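Recording Demonstrations for Kitchen Tasks in Simulation

Posted by Dinesh Kaimal, Apr 28, 2020

This guide covers how we record demonstrations in the Grarnari kitchen simulator and get them ready for training. It assumes you have the simulator installed and can move the arm with either the hand controller or the keyboard. If you can't yet, do the setup page first and come back.

The task used throughout is the refrigerator. The door starts open, and the arm has to reach into the compartment and bring the gripper down to the drawers at the bottom. It is a short task, but it has most of the problems you will meet in the longer ones: tight space, a door in the way, and parts of the target hidden from view.

Before you record

Write down what counts as a finished episode. For the drawer task we use one sentence: the gripper is at the front edge of the chosen drawer with the fingers pointing down, and it has been still for 30 frames. Put your sentence in the notes field of the session file. If two people are recording, they should both read it before starting. Oratile Shezi and I skipped this step on our first set and ended up with two different ideas of "at the front edge," which cost us a day of sorting.

Next, set the start conditions. Open the session file and check these settings:

door_angle: leave on random
arm_start: leave on random, small range
target: upper drawer or lower drawer, alternating
counter_clutter: off for your first set

Random starts matter more than people expect. If every episode begins from the same pose, the policy learns that one path and falls apart when the arm is a little to the left.

Recording an episode

1. Press the record key and wait for the counter in the corner to start.

2. Bring the wrist up to the height of the opening before you move in. Going in low tends to push the forearm against the door.

3. Turn the wrist so the fingers point down. Do this early, while there is still room.

4. Move toward the target drawer at a steady speed. Watch the door bins on the way. The collision shapes on the bins are slightly larger than they look.
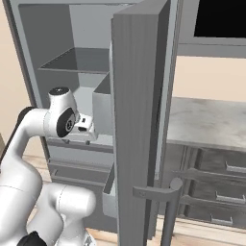
5. Slow down for the last part of the move. Most of the useful detail is in this part, and a slow approach gives you more frames of it.

6. Hold still until the counter turns green, then press the record key again to stop.

7. Mark the episode as keep, discard or unsure.

If you make a mistake and recover from it cleanly, keep the episode. A policy that has only seen perfect runs has no idea what to do once it drifts. If you make a mistake and spend a long time hunting around, discard it and start over.

Don't stop the recording to think. Pauses get recorded as actions, and the model will copy them. If you need to plan the move, do it before step 1.

How many to record

For one drawer and one kitchen layout, the Volstead baseline starts giving usable results after a few hundred episodes. Our full refrigerator set has 1518 episodes after cleaning, across 8 layouts. You don't need that many to begin with. Record a small batch, train on it, look at where the policy fails, and record more of those cases. For us it was nearly always the lower drawer with the door only partly open.

Take a break after each batch. Tired operators get sloppy in ways that are hard to spot one episode at a time.

Cleaning the set

Run the check script on the session folder. It flags episodes with dropped frames, joint jumps, or contact forces above the limit. Play back everything it flags. Some of those will be fine, such as a light brush against a bin, and you can clear the flag by hand.

Then go through the episodes marked unsure. Senthil Rao suggested having a second person do this, and we have kept to it. The second person sees only the playback and the written sentence from the session file. If they can't tell whether the episode meets it, it goes out.

Finally, split by layout. Hold back whole layouts for testing. If you split by episode, the same kitchen ends up on both sides and your test score will look better than it should.

Exporting

Use the export command with the Jikerness format option. It writes camera frames, joint positions and gripper state at matching time steps. Check that the frame count and the action count agree for at least 3 episodes before you start a long training run. An offset of one step won't raise an error, but the policy will always be a little late.

Known issues

The hand controller sometimes loses its zero after a long session. Reset it from the device menu.

On layouts with the stone countertop, rendering is slower and the counter may lag. The recorded time steps are still correct.

Playback of episodes recorded before the last update shows the door at the wrong angle. The saved data is fine. Peter Gajdoš has a fix planned for July.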